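HOUSEHOLD ECONOMICS 2
Unit 4: Reading an appliance's true cost
Notes by Nadja Gasser

Bring the worksheet from Unit 3. We will use the same budget family.

Purchase price and running cost

The price on the tag is paid once. Running cost is paid every month and includes power, water, supplies, and repairs. A cheap machine with a high running cost can end up the more expensive one after a few years.

To compare two machines:

1. Write down the purchase price, plus delivery and hookup.
2. Estimate the yearly running cost.
3. Multiply by the years you expect to keep it.
4. Add the two figures.

Service life is the weak spot in this sum. In class we use 15 years for large appliances and 2 for small ones that get daily use. These are working numbers for the exercise and you may argue for others.

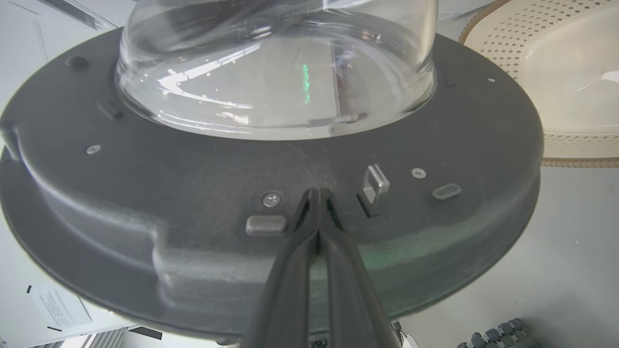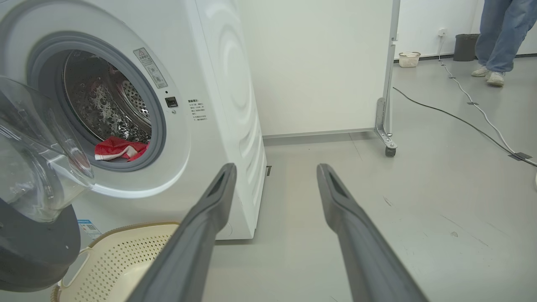
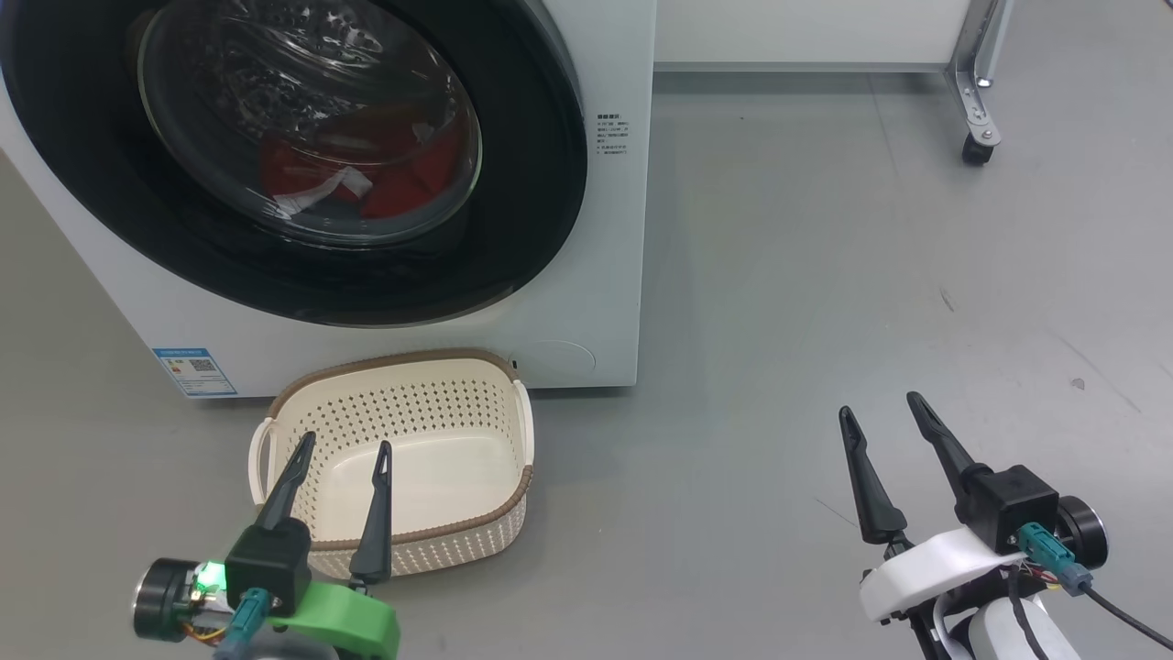
Small and large household goods.

Buying on credit

A store plan spreads the price over equal payments. Add up all the payments and subtract the cash price. The difference is the cost of credit, and it belongs in step 1 of the comparison.

Terms to know: down payment, principal, interest, late fee, term.

Repair or replace

Omar Sabbagh's rule from the guest talk: if the repair costs more than 40 percent of a new machine, get a second quote before deciding. Age matters too. A repair on an old machine buys fewer years of use.

Homework

Read the Jarkwood case and answer in one page. Which plan should the family choose, and what would change your mind? Worth 20 points. Hand it in at the start of Unit 5.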